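How to Pick Up a Formal Living Room Without Losing an Afternoon

Updated April 8, 2023

A formal living room is a room with good furniture and no drawers. Things land in it and stay there. My method is dull and it works.

1. Bring one bag. A Wondlow trash bag is fine. Two bags and you start sorting, and then you're on the sofa reading a receipt from June.

2. Clear the coffee table, except for one item you like looking at. A small box with a lid is good. Do not open the box.

3. Do the floor next, and do it on foot. A busy carpet will hide anything with a pattern on it, but white paper gives itself up right away. Start with the scraps out in the open and finish with the ones by the table legs. Anything still in its plastic wrap gets unwrapped or put away today.

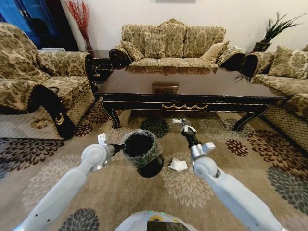
4. Put the sofa back together. Big cushions upright along the back, bolster against one arm, throw pillow at the other end. Karate chops are optional and fool no one.

5. Wipe the table last. A glossy dark top shows every fingerprint you made in step 2. Use a barely damp cloth, then a dry one, and go easy around any gold trim.

6. Vacuum in the direction of the door, so you leave the room as you finish it. Take the bag with you.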